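Home | Notes | Opinion | Archive

Fewer demonstrations, better spread
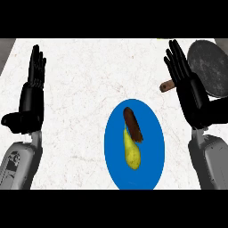 Parnorow's reply to our draft was that simulated examples cost nothing, so the sensible course is to collect 3,000 and let training sort them out. I disagree. Our kitchen set at Tulholm holds 600 runs with a pan, a plate and a pear, and 280 of them begin from almost the same arm pose. The learner copies that pose. A second set of 206 runs, with start positions drawn afresh each time, gave us a policy that coped better when the plate was moved. Count the starting states first, then the runs.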